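The desk is white again, and I have opinions about cloths

I have been waiting to write this one since May! If you've been reading for a while you know that I rent a desk in a shared workroom in Wiston, and that the desk is big and white and matte and shows absolutely everything. Pencil, tea, the gray smudge that comes off the side of your hand when you've been sketching all morning. I love that desk. I had also let it get into a state I would not have shown my mother.

So I spent a whole morning cleaning it, and I had such a good time that I'm going to tell you all of it.

First, what was on it. I do paper patterns for bags and small soft things, so there was paper, obviously, and under the paper there was more paper. There were two tape measures (one of which I had replaced because I thought I'd lost it). There was a pincushion, a mug, the lid of a different mug, and a receipt for $24.72, which I remember only because I had been calling it "the 2,472 one" in my spreadsheet after leaving out the decimal point and giving myself a terrible fright at the end of the month. Glad to have that one settled.

Everything came off and went onto the floor on an old bed sheet. I really recommend the bed sheet. You can pick up the corners and drag the whole mess out of the way if somebody needs to get past, and at the end you shake it outside and all the thread ends go with it.

Then the cloths! I used to clean with whatever was closest, usually a paper towel, sometimes a sleeve. Last winter Tharushi Bepari, who has the desk by the window, gave me a set of microfiber cloths in different colors and told me to pick one job for each color and stick to it. I thought that was a bit much. I have now been doing it for months and I've become unbearable on the subject.

Mine go like this. Yellow is for dry dust, and it never touches water until it goes in the wash. Blue is the damp one, with a drop of dish soap in warm water, wrung out hard so it doesn't leave puddles. Orange is for drying and for the last polish, and I'm very protective of it. If I see orange anywhere near a mug ring I go a little cold.

The order matters more than I expected. When I started with the damp cloth, as I always used to, the dust turned to a sort of paste and I pushed it around for ten minutes. Dry first, in long strokes from the back to the front, folding the cloth to a clean side whenever it looks gray. Then damp, a patch at a time. Then dry right behind it before the water has a chance to leave marks. On a matte surface you get these faint cloudy swirls if you let it air dry, and then you see them every time the sun comes in, and then you have to do it all over again.

Pencil comes off with the damp cloth if you're patient. Ink doesn't, at least mine didn't. I had a line of blue ballpoint that had been there since a phone call with Okonkwo (the zipper people, very kind, very long hold music) and I tried soap, then more soap, then a white eraser, and the eraser got it! Small circles, hardly any pressure. I was so pleased I went looking for other lines to erase.

Now, the cable hatch. If you have one of those desks with a long lid set into the back, please go and run a fingernail along the slot. I'll wait. Mine had eraser crumbs, a whole world of lint, and a sewing needle, which explains something. The cloth is too thick to get in there, so I wrapped one layer of the yellow around the end of a plastic ruler and slid it from one end to the other. Three passes and the ruler came out clean. The rim around the lid needs the same thing, but with the damp cloth, and there you want to go gently so that nothing drips down to where the plugs are. I unplugged mine before I started and would suggest you do too.

The strip at the very back, where the desk meets the divider, is the other place I had been ignoring. You can't see into it when you're sitting down, so for a year and more I simply hadn't. Stand up, lean over, and use the folded corner of a cloth. Dark dividers hide dust beautifully until you touch them, and then you have a fingerprint the size of a plate. I did that with the yellow cloth, straight down, top to bottom, before I did the desk itself (I forgot the first time and had to start the back edge again).

The rest of the morning went on small objects. I had a lint roller for the pincushion, a soft toothbrush for the tape measure cases, and for the Rubik's cube a corner of the damp cloth pushed along the grooves between the squares. I can't solve it. I turn it while I'm thinking, and it gets as grubby as a keyboard. The trick is to do one side, turn a layer halfway, clean the edges that stick out, and turn it back. It takes ages and I find it extremely soothing.

By 11 I had put the kettle on and was standing there grinning at a clean white desk.
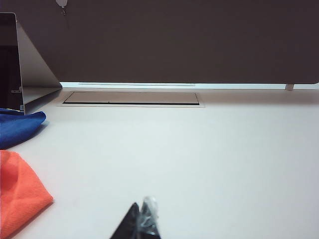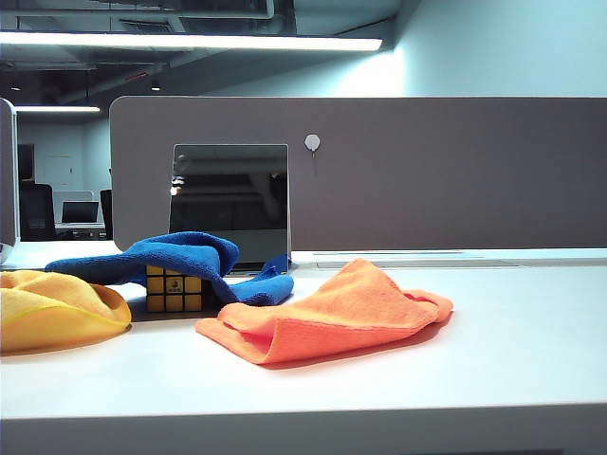

On washing them, which I got wrong for years: no fabric softener! It coats the fibers and then they just slide over the dust and make it angry. I do mine in warm water with a small amount of plain detergent, separately from towels, because microfiber grabs towel fluff and never gives it back. The orange one bled a little color in its first wash, so I'd keep it away from anything pale the first few times. Then they hang over the back of a chair. They dry so fast you can be using them again by the afternoon.

What went back on the desk was about half of what came off. The paper got sorted into a flat box from Stornora that I'd been saving for "something," and it fits pattern sheets without folding them, so hooray for hoarding boxes. One tape measure went home with me. The mug lid has been reunited with its mug. I kept the middle of the desk clear on purpose, and the next day I cut out the whole front panel of the Sturnau bag in one go, without moving a single pile, and it felt like working in a much bigger room.

I've set myself a rule of two minutes at the end of each day with the yellow cloth and nothing else. So far I've kept it, apart from the evening I was running for the train. The full clean with all the colors I'd like to do every month, hatch included.

A few of you asked after my last post whether I use a spray. I have one and I go back and forth. It smells of lemon and it's quick, but it left the surface a tiny bit slippery and my paper kept sliding toward me, so I've gone back to dish soap. If you know a spray that doesn't do that, please leave it in the comments, I would love to hear! And if anyone has a good method for getting masking tape residue off a cutting mat without ruining the printed lines, I'm all ears, as mine has a sticky patch right over the 10 inch mark and it has started collecting cat hair. I don't have a cat at the workroom. It must come in on my sweater.

Next time I'll show you the Sturnau pattern properly, with the pocket I redrew four times. I still have to decide on the strap, so if you have feelings about wide straps versus narrow ones, tell me those too.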